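Compré el edredón Numedlow en enero, para la habitación pequeña, y lo uso desde entonces todas las noches. Escribo esta reseña con calma porque en la tienda encontré muchas opiniones de una sola línea y yo necesitaba saber otras cosas: si pesa, si se mueve, si sirve para una persona que duerme con calor. Perdonen si alguna frase no suena natural, el español es mi tercera lengua.

Es el modelo blanco, para cama grande. Pagué 1.689 coronas, con la funda incluida. La tienda Fanden tenía otro de la marca Satance que costaba casi 4.000, y la vendedora me dejó tocar los dos. El caro era más suave, esto lo reconozco, pero la diferencia no me pareció tan grande como el precio. En el paquete no venía ningún folleto, solamente la etiqueta cosida, y tuve que leerla con lupa.

Primera impresión al abrir: olía un poco a almacén. Lo colgué una tarde junto a la ventana y el olor se fue. El relleno viene muy comprimido y tarda en recuperar su forma, así que no recomiendo juzgarlo el primer día.
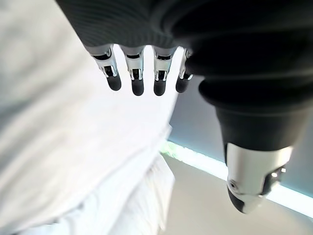
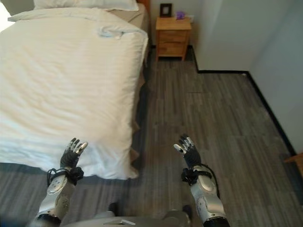

El tamaño es para mí lo mejor de este edredón. Mi anterior, un Ninh que me regaló mi amiga Kolbrún Briem, era corto y por la mañana siempre tenía los pies fuera. Con el Numedlow no me pasa. Extendido sobre la cama, en la parte de los pies baja casi hasta el suelo — quien tenga una cama baja debe pensarlo antes de comprar. En el lado que da a la pared blanca, en cambio, yo lo dejo a veces más recogido y se ve una franja beige del colchón y de la base, pero esto depende de cómo se coloca. La tela tiene unas rayas verticales muy discretas, que en la tienda no noté y que ahora me gustan.

Lo que no me gusta tanto son las arrugas. Son suaves, pero salen siempre, y también se forma a veces un pliegue retorcido hacia la mitad de arriba, que hay que deshacer con la mano. Una persona muy ordenada se va a enfadar. Yo sacudo el edredón por las dos esquinas de los pies y queda aceptable.

Sobre el calor: mi habitación es fresca y duermo bien sin manta. Mi marido lo encuentra demasiado caliente y saca un brazo. Para el verano pienso que no sirve, habrá que guardarlo, y doblado ocupa mucho sitio en el armario.

Lo lavé una vez, en la lavandería, porque en mi máquina no entra. Tardó unos 70 minutos en la secadora y el relleno quedó bien repartido, sin bolas. La funda la lavo en casa con agua templada. Los botones son pequeños y un poco duros, uno lo tuve que coser otra vez a los 14 días.

Mi nota es un ocho. Le quito un punto por los botones y otro por las arrugas. Si lo encuentran rebajado, a mí me parece una buena compra, y si pueden elegir, pidan la funda aparte para ver primero la tela.

Kha Phí

Contacto | © 2019 Todos los derechos reservados | Volver arriba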